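3.2 Collecting demonstrations by hand

Our first plan was to teach folding entirely by remote control. Vesley, the arm we used, is patient and precise, and under teleoperation it took so long over a single washcloth that one operator asked to be paid by the fold. We kept 124 of those episodes and moved to bare hands, which most operators had been practicing since childhood.

Each hand demonstration covers one cloth on a plain, pale surface and ends with a smoothing step (Figure 6). We had meant to drop this step as decoration. Nahom Yilma, who labeled the first batch, argued for keeping it, and the policy trained without it left folds that slowly opened again while we were writing down that they were finished.

The full set, which we call Edis, holds 2,060 episodes. Operators were told to fold as they would at home. This was a mistake, as homes differ, and so do opinions about corners. We threw out episodes with more than one change of mind and kept the rest, including those in which the cloth plainly won. Fingers were tracked in every episode; how we map ten of them onto a two-finger gripper is described in Section 3.3, with regrets.

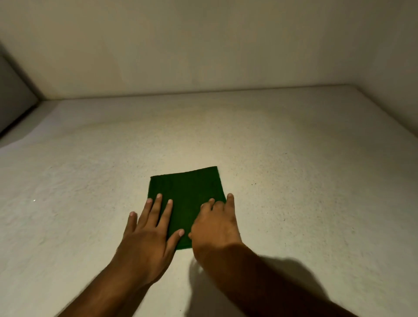 Figure 6. Smoothing a folded green cloth with both hands.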